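Proyecto de Fin de Grado: acondicionamiento de una vivienda para un jugador profesional de baloncesto

3. Desarrollo

El encargo nos lo pasó el estudio Drorkico como caso docente: un piso en Noledthorpe para un deportista de más de dos metros que recibe a menudo a sus compañeros de equipo. Nuwan Wijesinghe se ocupó de la distribución y Tharindu Bandara de las instalaciones. Yo hice el modelo tridimensional y la medición.

Empezamos por las alturas. Las encimeras subieron a 100 cm, que era el máximo que admitían los muebles elegidos, y todos los pasos interiores se ampliaron. La sala de trofeos ocupa el antiguo despacho y tiene 4 vitrinas con cierre.
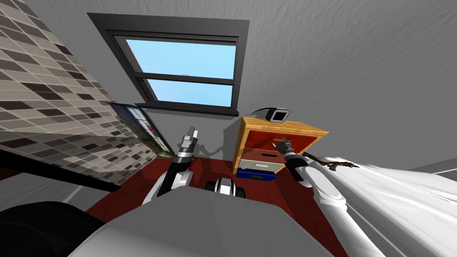
El punto más discutido fue el suelo del gimnasio. La primera propuesta, de Cekberg, transmitía demasiado ruido al vecino de abajo según nuestro cálculo, y la cambiamos por una solución flotante de 80 mm. Esto obligó a poner una rampa corta en la entrada. El sobrecoste quedó en unos 700 euros.

El profesor Kanagaratnam pidió en la revisión de noviembre que justificáramos mejor la ventilación. Añadimos una tabla de caudales en el anexo B.

4. Pendiente

Falta cerrar la iluminación del pasillo y corregir los planos de carpintería, donde dos puertas siguen con la cota antigua. La memoria completa tiene 55 páginas sin contar los anexos.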